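Okay, a few of you asked how the great fabric hunt is going, so settle in, because I have opinions now and I did not have them in July. 🧵

I started out thinking you pick a color and you're done. Reader, there are charts. There are little tags on every sample with rub counts and cleaning codes, and I have stood in a shop reading them the way other people read menus.

First stop was Finell, a lovely little place with terrible parking. I came home with 10 swatches and pinned them all to the living room curtain so I could see them in morning light, then in lamp light, then in that gray four o'clock light that makes everything look like oatmeal.

Velvet was my first love and I'm still a bit sad about it. It's gorgeous and it feels like petting a rabbit, but we have a cat. Luna met the velvet swatch for maybe a minute and it was never the same again.

Then linen. I adore linen on other people's sofas. On mine I would spend every evening tugging the seat cushions straight, and I know myself well enough to admit that.

A kind person in the replies last time told me to try flat, tight weaves if you live with claws, and bless you, whoever you are. Looped bouclé is so pretty but every loop is an invitation!

So I looked up a small upholstery shop called Azimi, and they were so patient with me. They let me take the big samples home, the ones the size of a pillowcase, and that made all the difference. A tiny square tells you nothing about how a color behaves across a whole sofa back.

Beige gets called boring a lot, and I used to say it too. But get up close to a good one with some texture in it and there's plenty going on.

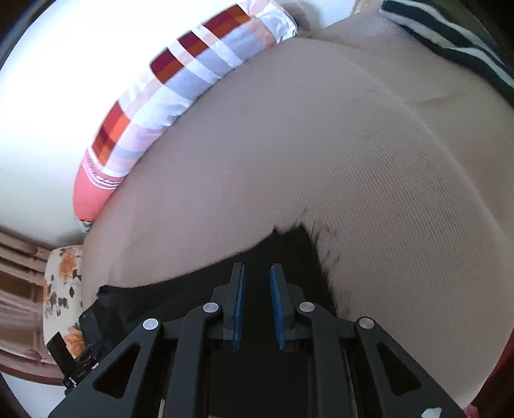
Beige, with that fine mesh texture I keep going on about 🤎

My front runner is a line called Soleo, in a shade somewhere between toast and wet sand. It's 40 dollars a yard, and yes, I did sit down for a moment when I worked out the total – sofas eat a lot more yardage than you'd think.

One tip before I go make dinner: spill on your samples. Coffee, olive oil, a bit of tomato sauce. Leave it 10 minutes and then dab. I've crossed 4 fabrics off my list that way and I don't miss any of them.

If you've had a light-colored sofa for years and still like it, please tell me what it's covered in and how you clean it. I'm reading every reply, probably from the floor, next to a pile of swatches.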